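Course handout 2: Gathering demonstrations for the tabletop manipulation set
Lopes Lab, Learning Systems unit. Revised Apr 25, 2026 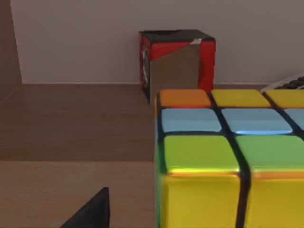
A policy trained by imitation learns from recorded pairs of observation and action. The quality of the recordings sets an upper limit on the quality of the policy, and most of the faults found in last term's models were traced to the recordings. Observations in this unit are rendered in the Clakana simulator from a viewpoint near the gripper. At close range a large object can take up most of the view and hide others. With the puzzle cube in the foreground, only a thin slice of the white keyboard-like device behind it can be seen, and of the gripper only one dark finger tip shows at the bottom left. A policy given this single view has little evidence about the hidden part of the table. For this reason each step is stored with the state of the arm as well as the pixels.

1. Terms

Episode: one attempt at one task, from reset to stop.
Step: one observation and the action sent in reply to it.
Demonstration: an episode driven by a person and accepted after review.
Set: all demonstrations collected under one version of the task sheet.

The reference set for this unit is Cernia. It holds 758 demonstrations over 11 tasks. The tasks are not equally represented, so check the split before reporting a mean score.

2. Recording procedure

Load the task sheet and confirm its version number. Reset the simulator with a new random seed; do not reuse a seed within a task. Wait until all objects have come to rest, then start the log. Drive the arm at a steady pace. Long pauses produce runs of near-zero actions, and a policy trained on them tends to stall at the same places. Stop the log when the task sheet's end condition is met.

Record 12 episodes per task per sitting. Failed episodes are kept in a separate folder and marked as failed. They are not used for plain imitation but will be needed in handout 4.

3. Variation

Object positions, object rotation and light direction are drawn at random on reset. The operator supplies the remaining variation: approach direction, height of travel, point of grasp. An operator who always approaches from the left will produce a set in which the left approach is the only one learned. Alternate approaches within a sitting and enter the choice in the log.

Start states deserve the same care. If every episode begins with the target in full view, the policy has no examples of searching for it. At least 2 episodes in each sitting should begin with the target partly hidden.

4. Review

Episodes are replayed in Grumora at normal speed. Reject an episode if steps are missing, if an object passes through another, or if the arm state and the rendered view disagree. Hesitation alone is not grounds for rejection, but note it. The reviewer must be someone other than the operator.

5. Reading for next session

Task sheet, all pages. Notes on action scaling, sections 1 and 2. Bring one accepted and one rejected episode from your own recordings.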